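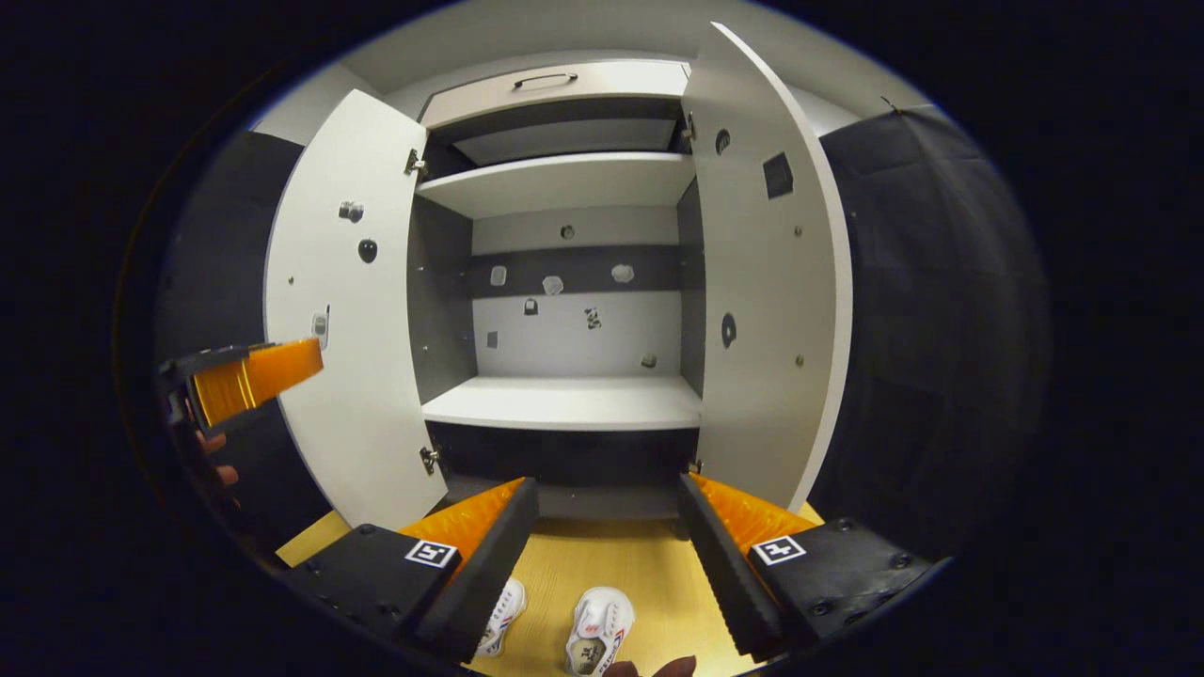
Both doors open on the white cabinet, at the Josbridge workshop.

Noemi Mancuso still remembers the sound. "The motor pulled, but the finger did not move," she says. Her gripper had passed 2000 closings when a small screw inside became loose.

Was it dangerous? "A little. When it was free again, it closed very fast, and my colleague Nahom had his thumb near." He was not hurt.

Now she checks the screws after every 100 closings. "It is boring work," she says, "but I sleep better."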